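Srour records home chores by hand to teach its folding robot

JUNMONT, Jul 13, 2020: A small robotics firm in Junmont has begun paying local residents to do household chores with a hand-held gripper, in the hope that a robot can learn the work from their recordings.

The firm, Srour, started the project in April with clothing. Residents pick up, turn and fold garments using a gripper with a camera attached. The recordings are then used to train a robot arm that carries the same type of fingers.

Jade Treloar, who runs the project, said the firm had first tried to teach the arm by remote control. An operator sat at a desk with a pair of levers and watched the arm on a screen. A single shirt could take several minutes, and the operator often lost hold of the cloth.

"With the levers you are always a little behind," Treloar said. "With the gripper in your hand you just do it." 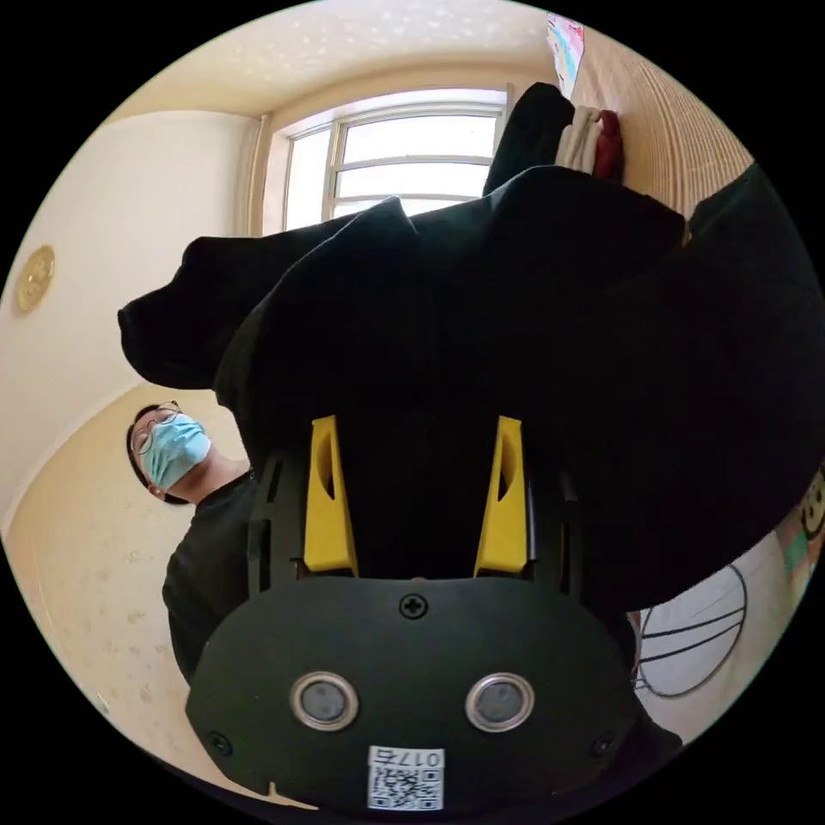 Clothing was chosen as the first task after a long argument inside the firm, Treloar said. Plates and boxes keep their shape when they are lifted, and the arm could already handle both fairly well. Cloth does not. A large piece of black fabric bunches up between and above the two yellow fingers, and the folds come out differently each time it is picked up. Dark clothes add a further problem, as creases are harder to make out on video than they are on light ones. Treloar said the firm wants plenty of dark garments in the recordings for that reason.

The work is done in ordinary homes. Srour had set up a practice room at its office on the Skusilau road, but dropped it when the trained arm did poorly anywhere else. It had learned one table and one set of lights, said Samer Issa, an engineer at the firm.

Residents are given two hours of training before they record on their own. They are asked to move at a steady pace and to keep the fingers in view of the camera. If a garment slips, they are told to pick it up again and carry on. Issa said those recordings are kept, as the arm also has to learn what to do after it drops something.

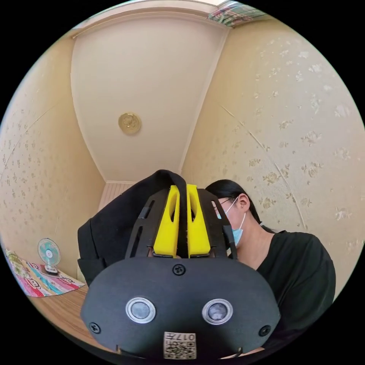 Each session is limited to three hours, with a break after every hour. The limit was brought in after people taking part complained of sore wrists. Shabnam Afridi, who has recorded in her home since the project began, said the first version of the gripper was too heavy at the front. The present one is easier to hold, she said, though sleeves are still a nuisance.

"You get one sleeve flat and the other one rolls under," Afridi said. "With my own hands I would not even think about it."

Seven homes are taking part so far. Srour checks each recording before it is used and removes any in which the cloth is out of sight for too long.

The remote control desk has not been thrown out. Issa said it is still used to correct the arm when it gets stuck during a test – usually when it has taken hold of two layers of cloth in place of one. Those corrections are saved and added to the training material.

Srour plans to move on to towels and bed sheets next. It has given no date for a robot that could be sold.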